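Moving the Niven depot: whole or in pieces?

simellow_porch
Hi all, long-time reader here. Our group has until February to get the old Niven freight depot off its lot, and I'd love to hear from folks who have been through this (and lived to tell it!). The mover quoted us for a trip of 11 miles in one piece, but the sills on the north side are pretty far gone and I keep lying awake picturing the whole thing folding up on the highway.

tenonandpeg
Take it apart. I know it breaks your heart, but tag every timber, draw everything twice, and you'll sleep better. We did a barn out by Wileo that way and lost maybe a few boards. 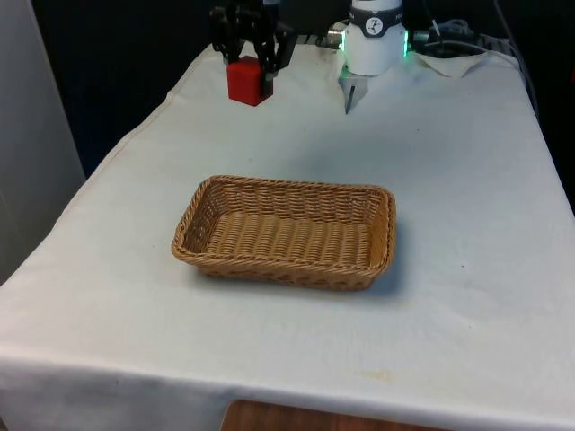 The drawings matter more than the photos, by the way. We had nearly 2,000 photos and still argued over which brace went where.

oldputty60
I have to disagree, friend. A barn is pegged together and wants to come apart. A depot with plaster and beadboard doesn't, and you'll never get that plaster back. Sister the sills, crib it well and move it whole.

tenonandpeg
Fair point on the plaster, I'd forgotten depots had any. Is there much left?

simellow_porch
Only in the ticket office, bless it. The sill repair came in at $3,000, so I'm leaning oldputty's way, but I'll ask the mover to look underneath again before we sign.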